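Refaire le joint entre plinthe et carrelage : silicone ou acrylique ?
Forum Intérieur – Sols et murs
8 réponses

tostov
Bonjour à tous. Je refais une pièce au rez-de-chaussée, ancienne buanderie qui va devenir un bureau. Le sol est carrelé, les murs sont en plâtre repeint. Entre le bas de la plinthe et le carrelage j'ai un jour qui va de presque rien à 3 mm selon les endroits. Le vendeur me dit silicone, mon beau-frère me dit acrylique. La pièce ne sera plus humide. Qu'est-ce que vous feriez ?

Rainer_68
Acrylique si tu veux peindre les plinthes. La peinture ne tient pas sur le silicone, elle perle et elle s'en va au premier coup de balai.

stinov
Pas d'accord. Un joint au sol prend la serpillière, même dans un bureau. L'acrylique ramollit, se salit et devient gris en un hiver. J'en ai posé 40 mètres chez moi, j'ai tout arraché l'année suivante. Silicone neutre, transparent ou de la teinte du joint de carrelage, et on peint les plinthes avant.

Rainer_68
40 mètres d'acrylique en bas de plinthe, évidemment. Moi je parle du joint en haut, entre plinthe et mur. En bas je ne mets rien.

tostov
Je parlais bien du bas. Mais la question se pose aussi pour le haut, il y a des vagues dans le plâtre.

Mathias Schnyder
Alors il faut séparer les deux. En haut : acrylique, lissé au doigt mouillé, puis peinture. En bas, ça dépend du support. Si la dalle est ancienne et ne bouge plus, le jour restera ce qu'il est et on peut le fermer au silicone. Si la chape est récente, il faut attendre qu'elle ait fini de sécher, sinon le joint se décolle d'un côté. Dans les deux cas je dépoussière à l'aspirateur avec l'embout fin, je passe un chiffon avec de l'alcool ménager et je laisse sécher avant de poser le ruban.

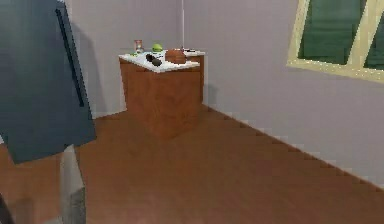 Pour le ruban de masquage, il faut le retirer tout de suite après le lissage, pendant que le produit est encore frais. Si on attend que la peau se forme, on arrache le bord et on recommence. Je travaille mur par mur, jamais toute la pièce d'un coup. Et couper la canule en biais, petite ouverture. On peut toujours la recouper.

stinov
D'accord avec ça, sauf pour l'alcool sur une peinture acrylique fraîche. J'ai marqué un mur comme ça. Chiffon à peine humide et c'est bon.

Mathias Schnyder
Je parlais du carrelage, pas du mur. Mais oui, attention si les plinthes viennent d'être peintes.

Andri Zwahlen
Je débarque avec un autre avis. J'ai eu le même problème dans une maison à Tresimcombe, en location. Les plinthes étaient collées, j'en ai déposé une au cutter et à la spatule, et derrière le plâtre était noir sur une main de haut. Le jour en bas servait d'aération, si on veut. Avant de fermer quoi que ce soit dans une ancienne buanderie, je regarderais ce qu'il y a derrière.

Rainer_68
Voilà, c'est pour ça que je ne mets rien en bas.

stinov
Un jour de 3 mm n'a jamais asséché un mur. S'il y a de l'humidité, on la traite, on ne compte pas sur une fente.

Andri Zwahlen
Je n'ai pas dit que ça asséchait. J'ai dit de regarder avant.

tostov
Merci pour les réponses. J'ai décollé une plinthe dans l'angle le plus froid, côté nord. Le plâtre est sain, il y a juste un reste de vieille colle. La dalle a plus de trente ans, donc pas de souci de chape. Je pars sur acrylique en haut, silicone neutre en bas, et je peins les plinthes avant de les reposer. Il me reste à trouver une teinte qui va avec le joint du carrelage, qui n'est ni gris ni beige.

Mathias Schnyder
Fais un essai sur une chute de carrelage et laisse-le jusqu'au lendemain. La teinte change un peu en séchant.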